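September 29, 2024. Wrist-view grasp point labeling, phone stand task. Policy is the Skotier checkpoint, 300 demos.

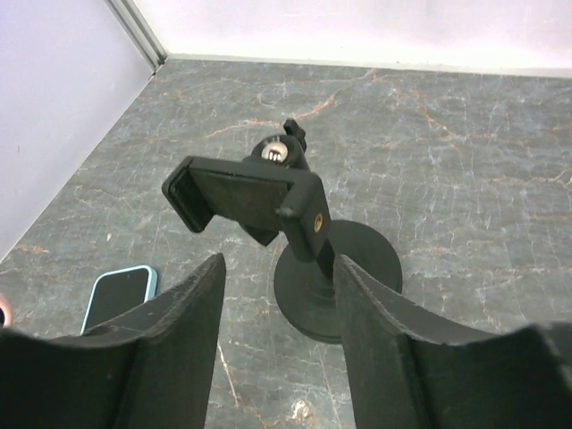 Question for this block is whether the grasp head can learn a stem grasp from wrist frames alone, with the overhead view dropped. Labels go on the stem, midway between base and clamp. Triin labeled her half on the clamp, so the two sets disagree by a lot in z. Poses like this one are the hard ones: the right finger hides part of the base rim, which leaves the stem and the tilted clamp as the only usable cues for height. The silver screw head on the ball joint gives a strong highlight, and I suspect the net keys on it. Black stand between black fingers does not help the segmentation either.

Ran 48 held-out frames with the highlight masked. Median error went up 7 mm, all of it along the stem axis. Lateral error did not move. Consistent with the screw acting as a height reference.

To do:

- relabel Triin's half to stem, drop frames where the stem is fully hidden
- retrain with random highlight masking, same seed (302)
- ask Ilir Petkov if the February calibration is still the one loaded

Marble veins produced no false grasps so far. Not chasing that.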